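Okay, moving update thread, for everyone who keeps texting me. We got the keys to the new place in Olelow and I have now been packing for 17 days. I did not know we owned this much stuff.

The rule I made in December was no new hobbies until we moved. So of course I now have embroidery floss, watercolors AND a bread thing going. All of it has to go in a truck.

My system so far: small stuff goes in little boxes with lids, little boxes go in big boxes, big boxes get a room name on two sides. Jingyi Dai taught me the two sides part and she's right, you always stack them with the label facing the wall.
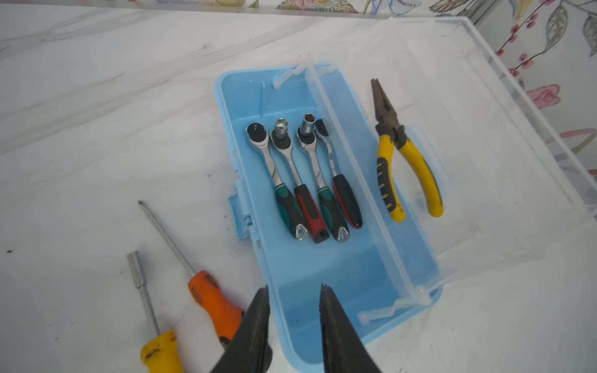

So what do you pack first? The things you'd be fine not seeing for a month, like winter coats, the good platters, and every book you've already read.

Kitchen goes last. I tried doing it early and we ate cereal out of mugs for three nights – never again!!

Also please wrap your plates standing up, like records. Shufen moved five times in her twenties and swears she only ever lost one saucer (and that was the cat).

Now the part I'm bad at, which is getting rid of things. I have a pile for keep, a pile for give away and a pile for "ask Teodor," and guess which one is taller than me.

He wants to keep a lamp that doesn't turn on. He says he'll rewire it. He said that in the last apartment too.
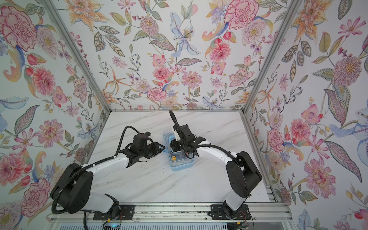

Anyway the lamp is coming with us, I lost that one. In exchange I get the closet with the window, and I feel pretty great about the deal.

Truck comes at 3. If you said you'd help, wear real shoes and bring a water bottle – there's no elevator and I'm sorry, I should have mentioned that sooner.

Pizza after, I'm buying. Tell me now if you don't eat cheese.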